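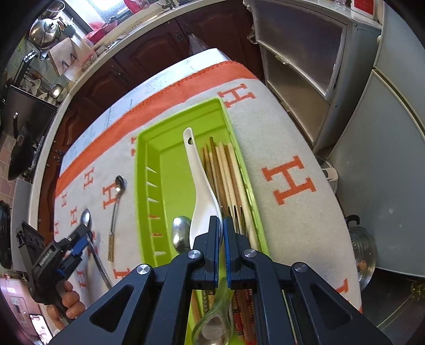

By 2036 every kitchen will have one of these, according to the man standing next to me, who had driven two hours to get to the Bralis open day and had clearly made up his mind before he parked. I said I'd be happy if somebody's kitchen had one. He told me I sounded like his wife.

I went because a reader asked me to. Back in April I wrote a grumpy post about home robots and got a long email asking whether I had ever stood next to one. Fair point. So when Bralis announced it was opening its Sotstead workshop to the public for an afternoon in November 2023, I signed up, paid for parking and took my notebook.

The first thing to know is that a lot of what you see there is people. People hold a gripper by its handle, a black thing with two fingers and blue rubber pads, and do ordinary kitchen chores with it. The chore I watched longest was silverware. Spoons, forks, chopsticks, a green plastic tray. You close the fingers on a few things, you move them, you open the fingers. The recordings go off to train a system called Bitar, and Bitar is supposed to learn from them how to do the same job with nobody's hand on the handle.

I don't object to that as a method. It makes more sense to me than a programmer typing in the position of every fork. But the sign out front said ROBOTS AT HOME, and for the first 40 minutes of my visit the home robot was a person with a gripper in each hand. I asked our guide whether visitors found that confusing. She said most of them found it fun. She may be right, there was a line to try it.

I tried it too. It's harder than it looks. A fork is fine. A single chopstick is a nuisance, because it wants to roll, and when you squeeze a bunch of them together the whole lot can twist in the pads. I dropped a spoon on the floor and a small boy behind me laughed, and I think he was entitled to. After a while I got a feel for it, mostly by slowing way down, and I came away with more respect for the people who do this for a full shift.

Then we got the demo with Bitar running by itself. It was given 22 pieces to put in a tray, and it got through them with 2 that had to be put back by a staff member and tried again. The crowd clapped. I clapped. I also noticed that the tray had been set down on a strip of tape, that the pieces were already spread out, and that nobody took up my suggestion of starting from a full dishwasher basket. "Next year," I was told. I have heard "next year" at a lot of open days – it's practically printed on the coffee cups.

What I couldn't get was a straight answer on anything outside the demo. What happens with a sharp knife? They're working on it. A drawer that sticks? Interesting question. How long would it take in my kitchen, where the light is bad and the silverware came from three different relatives? Someone wrote that one down, so maybe I've contributed to science. Price was off the table entirely. There was a leaflet from Listitwood, the furniture company that wants to build drawers to suit the thing, and if you ask me, needing new drawers for your robot is a funny way to save work.

To be fair to Bralis, the staff didn't oversell it in person. The big claims were on the posters. The engineer who ran the demo told us flat out that soup spoons had been a headache for weeks, and I liked her a lot for it. I'd have traded the whole slide show for ten more minutes of her complaining about soup spoons.

Would I go again? Sure, if they do the dishwasher basket. The coffee was decent and the parking lot is easy to get out of. I put my own silverware away when I got home – I didn't time it, and I didn't sort the teaspoons.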